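# Chapter 4: Warmth, Time and Dough

My grandmother kept no thermometer in her kitchen, and yet she always knew (by the back of her hand, mostly) whether the day was going to be a slow one for bread. In this chapter we shall try to learn a little of what she knew, and I hope you will be patient with me, as dough is a subject that likes to wander.

Yeast is alive, and like most of us it works best when it is comfortable. In a cool room of 19 degrees a plain white dough may take most of the morning to rise.

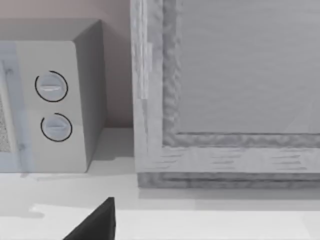 Move the same dough somewhere warmer and it will hurry along nicely, though you may lose some of the flavour that a long wait brings. My old teacher, Sarmīte Venckus, used to start her loaves the night before – she said sleep was good for everybody, dough included!

A shaped loaf is soft and will spread if it is left to itself, so bakers give it something to lean on while it rises. Dust the basket well with rice flour, and lay the loaf in with its seam facing up.

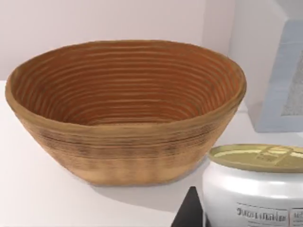 ## 4.1 Weighing and mixing

Begin with 200 grams of strong flour and a pinch of salt, and have your water ready in a jug.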